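Bomwood Cemetery – Headstone and Grounds Safety Checklist, with Comments

Walked and written up by Jarrah Maihi, 2019-01-03
Sections walked: Old Ground, Shih Plot, Merkotitz Row, North Slope

This is the winter walk-through for the transcription project. If you're coming out to read stones in the spring, please go through it first, and bring a copy with you! The comments come from my own day on the ground plus notes that readers sent in after the last visit. The burial register lists 1324 names, and we have a legible stone matched to 1153 of them so far, so there is plenty left to find and I can't wait to get back to it.

1. Main gate and parking

Gate swings freely: OK
Latch holds: OK
Gravel free of ruts: NEEDS WORK
Comment: Deep rut on the left just past the gate posts. Small cars should park on the road side until it's filled. The new sign with the plot map looks wonderful, by the way, and you can read it from the car.

2. Old Ground, upright stones

Stones checked by light hand pressure at the top: 334
Stones that moved: 2
Comment: Both are tall marble tablets in the third line back from the wall. One is the Estoder stone with the weeping willow, the other is the child's stone directly behind it. I've put yellow tape around them. Please read them from the side and don't lean in over the top, even if you're dying to make out the last line of the verse (I was). The rest of this section is in better shape than I dared hope. Several stones the 1970s readers listed as "sunk" are standing clear again after the resetting work.

3. Old Ground, flat and fallen stones

Edges visible in the grass: PARTLY
Trip hazards flagged: YES
Loose fragments gathered and tagged: YES
Comment: Orange flags mark the corners of fallen stones. Leave the flags in, even when they spoil your photo. Fragments are in the shed with tags giving the row and the nearest standing stone. If you recognize a piece of lettering, write to me – two pieces from the same footstone were matched that way, by a reader who had never been here and was working from an old snapshot!

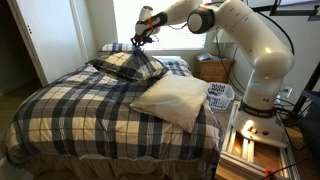

4. Shih Plot

Iron fence secure: NEEDS WORK
Fence points capped or bent away from path: OK
Steps sound: OK
Comment: The corner post nearest the cedar has rusted through at the bottom and the panel beside it sways. Use the steps on the opposite side. All the family stones inside are granite and very firm, and the carving is as crisp as the day it was cut. A real treat for beginners. Start here if you've never done a reading before.

5. Merkotitz Row

Path clear: OK
Overhanging limbs: NEEDS WORK
Ground firm: PARTLY
Comment: A large dead limb is hung up in the maple over the east end. Stay out from under it, please, wind or no wind. There are soft spots along the older graves, where the soil has settled. Test the ground with a stick before you put your weight on it, and don't kneel at the foot of a grave that looks dished. The inscriptions here are mostly German with a few lines of English, and the late afternoon light picks them up beautifully.

6. North Slope

Handrail tight: OK
Steps free of moss: NO
Animal burrows: YES
Comment: Groundhogs again. I found fresh holes beside the double stone with the clasped hands, and another under the hedge. Wear boots that cover the ankle. The moss on the steps will be scraped before the March work day. Until then come down by the grass track, which is longer but has a lovely view of the creek.

7. Cleaning supplies and shed

Water jugs filled: NO (drained for winter)
Soft brushes: OK
Wire brushes: REMOVED
First aid kit complete: NEEDS WORK
Comment: The kit is short on gauze and tweezers. I took out a wire brush that had found its way onto the shelf. Water and a soft brush only, on every stone. No bleach, no shaving cream, no chalk. If the name won't come up, try a mirror or a flashlight held low to one side. I got a whole maiden name off a slate that way on this visit and shouted so loud I scared the crows.

8. Before you go out

Tell somebody which section you'll be in.
Phone signal is good at the gate, poor in Merkotitz Row, and gone on the North Slope.
Work in pairs near any taped stone.
Note anything that has shifted, with the row and the surname, and send it in along with your readings.

Still open from this walk: gravel rut, two taped stones, fence post, maple limb, moss on steps, first aid kit. I'll mark each one off on this page as it gets done. Corrections to names and dates are welcome at any time, and so are old photos of the grounds, especially any that show the wall before it was rebuilt.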